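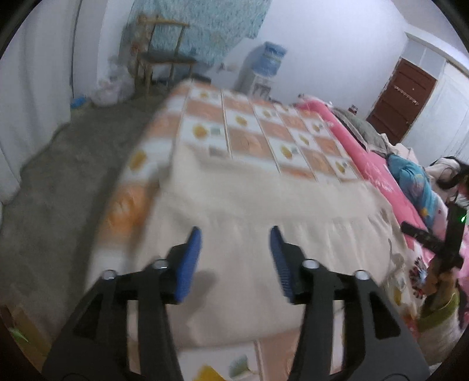
Support > Manuals > Cliner Room Service > Staff Setup

Search this manual Go

4. Changing over to bed-making with the hand grippers

This section is for housekeeping staff and shift leads. Complete section 3 (charging and sign-in) first.

4.1 Before the shift

1. Check the task list in Bulletix. Rooms marked G are gripper rooms. All other rooms are made up by hand as before.
2. Take one gripper per person. The list assigns two people to each G room.
3. Open and close the fingers five times. Wipe the pads if they slip.

4.2 At the bed

1. Agree on who takes which side.
2. Move small items off the blankets by hand.
3. Grip the quilt at the edge, lift, and pull toward the pillows. Straighten the blanket last.
4. Close the task in Bulletix before you leave the room.

CAUTION: Keep your free hand away from the finger joints while the gripper is closing.

NOTE: G rooms have a longer time allowance. Shift leads must not compare them with hand-made rooms — the old room quota does not apply.

4.3 Changes to duties

Sheet counts move from the floor staff to Bulletix. Breaks stay the same. Anyone with wrist or shoulder pain should stop and report it to Waltraud Holzer, ext. 338. Schedule questions go to Henrik Frerichs, ext. 899.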